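September, morning, continued from the last entry

Second batch of walnut ink strained today. Pot one had been sitting covered for nine days and smelled like wet leaves, nothing worse. No mold on top. Pot two (the one with the iron nails in it) had a gray skin that lifted off in one piece with a spoon. Threw the skin out and kept the liquid.

Recipe as it stands:

- husks, black and soft, stems picked out: 970 g
- rainwater to cover, then two fingers more
- simmer, lid on, until the husks fall apart when pressed
- strain through the old pillowcase, squeeze, strain again through a coffee filter
- reduce until a drop on scrap paper dries dark brown
- gum arabic solution at the end, one spoon per cup
- a clove or two per bottle

Reduction took longer than last time because I kept the burner lower. The first batch scorched on the bottom and gave a smell that never left the ink, so low it stays. Stirred every time I walked past. The level dropped to 30 percent of the starting mark on the stick and I stopped there. Last time I went further and the ink sat on the nib like syrup.

Tested on three papers:

**Ristlow laid, cream.** Good. Feathering only where I pressed hard on the downstroke. Color is warm, a bit red at the thin end of the stroke.

**Bozkurt cotton, the heavy one.** Soaked it up. Lines came out twice as wide as the nib. This sheet is sized for printing, so no surprise, but I wanted to see it. Fine for washes. Two layers of wash gave a good mid brown, three layers went muddy.

**Plain copier paper, 80 gsm.** Better than it has any right to be. Some show-through on the back. The nail ink showed through more than the plain ink.

The nail ink is darker, nearly black on the first pass, and colder. I don't trust it for anything that has to last. The iron goes on working after it dries and the old letters in the reading room drawer have holes where the thick strokes were. Label those bottles clearly and keep them for drawing practice only. Bottle caps: a blue dot for plain, a red dot for iron. If you find one with no dot, assume iron.

pH strip on the plain ink read between 5 and 6. The iron one was under 4. I'd like to try a pinch of washing soda in the plain ink to bring it up, in a small jar, not the whole pot. Soda also makes it darker, going by the test drops from last fall, though those were on different paper and I didn't write down how much I used. Write it down this time.

Nib notes. The Serska pointed nib is finished, the tines are crossed and it spits. The broad steel nib is fine but needs wiping every few lines or the gum builds up in the slit. The reed pen I cut on the back step held more ink than either and gave the best dark. It goes soft after a page. Cut three more and let them dry on the shelf before using.

Light test: taped six swatches in the south window, half of each under black card. Check in a month and again in three. Same set in the drawer for comparison. Swatches are numbered on the back in pencil.

Yield after filtering was four small bottles plain and two of iron, plus a half jar of dregs. The dregs made a decent stain on a pine offcut, one coat, wiped off after a minute. Raised the grain. Would sand and do a second coat.

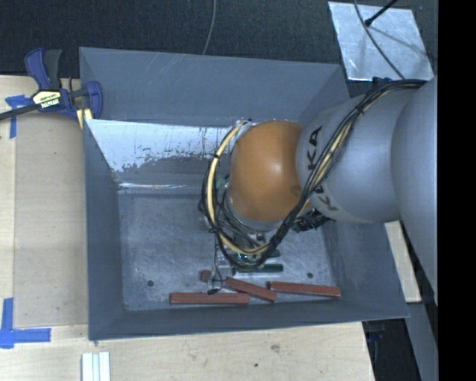 Storage for next year's husks needs sorting out before they start to drop. The buckets were a bad idea – too deep, the bottom ones packed into a solid lump and I had to dig them out with a trowel. I want something rectangular and open-topped, so that I can get both hands in and turn the husks over. Lid made from a board with holes, weighed down. It has to stand outside, well away from the door, and not on the paving, which still has the ring from the last lot.

The Tevonach catalog has plastic tubs in three depths. The shallow one is probably enough. Measure the space under the lean-to first.

Gloves: the thin ones tore. My left thumb and two fingers are the color of the ink and have been since I started picking stems. Lemon did nothing. Pumice did a little. Use the thick kitchen pair and buy another before the next batch.

To do:

- soda test in the small jar, write down amounts
- second filter on bottle three, there is grit at the bottom
- new Serska nibs
- scrub the pot, vinegar first
- find out whether the pillowcase survives another round or gets replaced
- copy the recipe onto a card for the shelf, with the scorching note on it

Also try oak galls if the tree by the parking lot has any this year. Only found seven last time and most had the exit hole already.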